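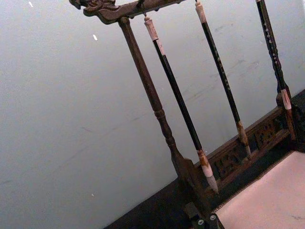 Equipment plan, calligraphy cell: progress report, January
Prepared for the Ukbridge program office

Spending to date is 40 percent of the equipment line. The arms and grippers are in place and no further arm purchases are planned. The open items are gripper fingers, the ink station and spares.

Fingers. The present black fingers hold a brush by its handle end. Kadalis has quoted 1,255 dollars for a narrower set, including one spare pair. We recommend ordering one set now and holding the second until the first has run for a month.

Ink station. The dish and block are still loose on the felt mat. A fixed tray would cut setup time by up to 10 minutes a session – the figure is from our own logs.
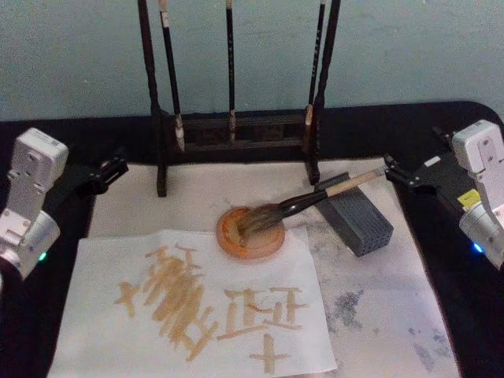
Zeeshan Jatoi asked whether the tray should come ahead of the fingers, given that it costs less and affects every session. We have no objection and have moved it to first place. Jirkell can machine it from our drawing.

Consumables. Brushes, paper and ink stay on the small purchases account. Replacement felt is not budgeted and should be added.

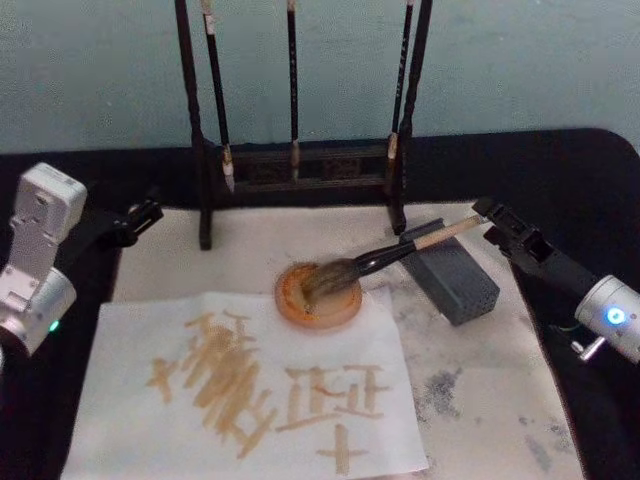
Figure 3. Right arm with brush in the ink dish; left gripper open.

Remaining decisions: approval of the tray, approval of one finger set, and a choice between the Gounder service contract and paying per visit. The contract price is held until the end of March.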